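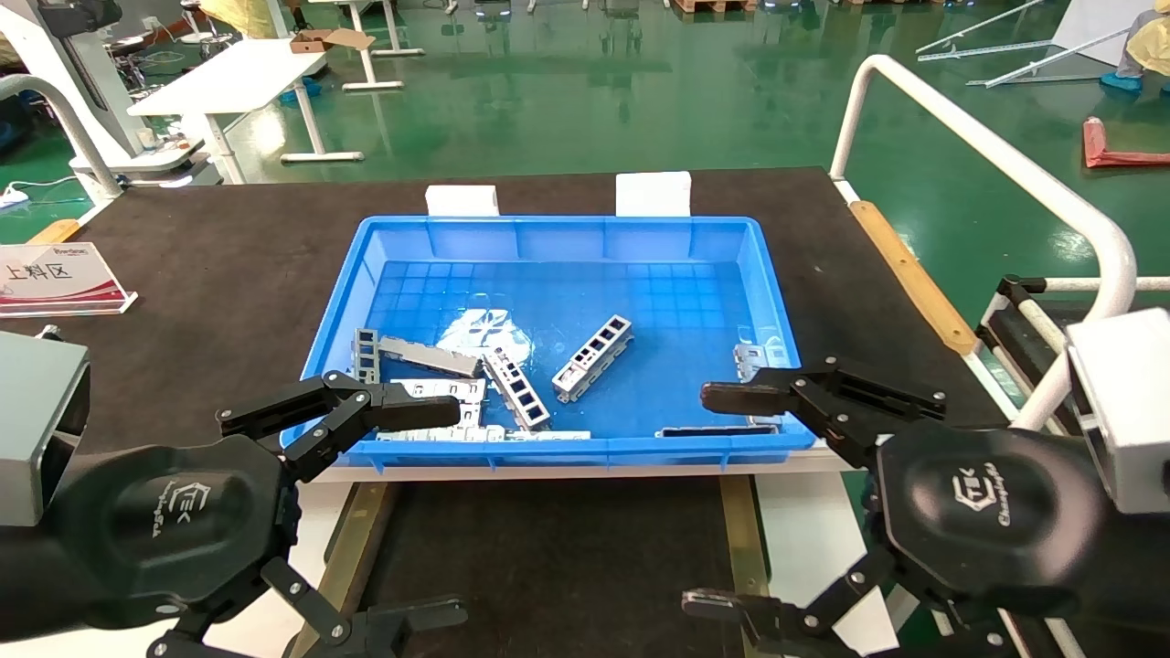 Ordering and delivery: common questions

Is there a minimum order?
No. You can order a single bracket if that's all you need. Prices drop at 100 pieces and again at 1,000, and the basket works this out for you.

Can I collect from Pristcombe?
Yes, from the trade counter, between 8am and 4pm. Wait for the email saying your order is ready before you set off. Bring the order number with you.
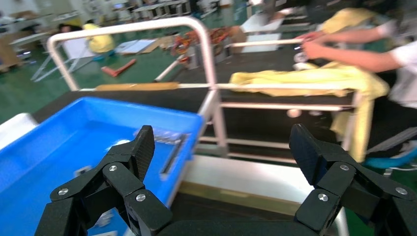
Orders left at the counter for more than 2 weeks are cancelled and refunded to the card you paid with.

Do you deliver to Plillcombe?
We do, with our own van. Everywhere else goes by courier. Please give a phone number, as the driver may need to ring you for directions.

My Fanel fixings don't match the old ones. Why?
The hole spacing on part 356 changed in December. If you are topping up an older set, say so in the order notes and Ajith Lobo will check what is left of the old pattern.

How do I return something?
Email Edit Katona in the office for a returns label. Parts must be unused. Cut lengths and anything drilled to your drawing can't be returned unless we got it wrong.

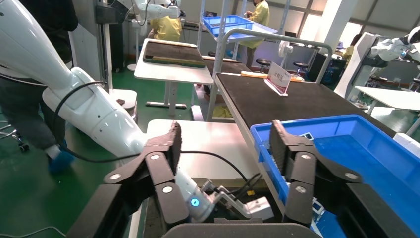 Refunds are made once the parcel has been checked in, and the original postage is only paid back on faulty goods.

Can I open a trade account?
Yes. Ask for the form at the counter or by email. We need two trade references.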